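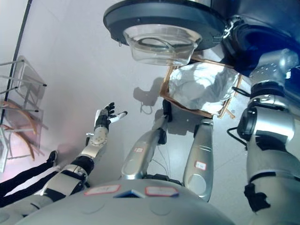

Mallet renames files in bulk from the command line. You give it a folder and a pattern, it prints the old and new names side by side, and it changes nothing until you run it again with `--go`. Patterns can use the date, the parent folder, a running number, or keywords stored in the file itself. A photo tagged "silver arm", "black elbow joint" and "pale floor" gets those words in its name in whatever order you set, with spaces turned into hyphens. Files with no keywords are left alone and listed at the end of the run.

## What it does

- Renames across nested folders, or stops at a depth you choose
- Checks for clashes before it touches the disk
- Strips or swaps characters that Windows shares refuse
- Writes an undo file to the folder you ran it from
- Reads a list of names from standard input, so it works after `find` or `grep -l`

## Basic use

```
mallet scans/ --pattern "{folder}-{n}"
mallet scans/ --pattern "{folder}-{n}" --go
mallet --undo
```

Numbers are padded to fit the largest one in the batch. If a folder holds 107 files, the first is 001. Use `--pad 6` to force a fixed width.

Undo covers the last run only. If you move the renamed files before running `--undo`, Mallet reports them as missing and puts back the rest.

## Requirements

Linux, macOS or Windows, 64-bit. There is nothing else to install. Network drives work, but names are compared without regard to case on all of them, even where the server would allow both. This can be turned off in the settings file with `strict_case = yes`.

## Licences

| Licence | Machines |
|---|---|
| Single | 2 |
| Office | 100 |

Both come with updates for the life of version 6. The trial is the full program with a limit on how many files it will rename in one go. The preview has no limit.

## Known problems

- Keywords with a slash in them are cut at the slash. Reported by Haf Gethin, fix due in February.
- The undo file is not written if the folder is read-only. Use `--undo-dir` to put it somewhere else.
- Long previews scroll past in the old Windows console. Pipe to `more`.

## Support

Mallet is made by Clastness. Licence queries go to Nerys Griffiths and faults to Donnie Buchanan, both through the contact form. Please include the output of `mallet --version` and the pattern you used.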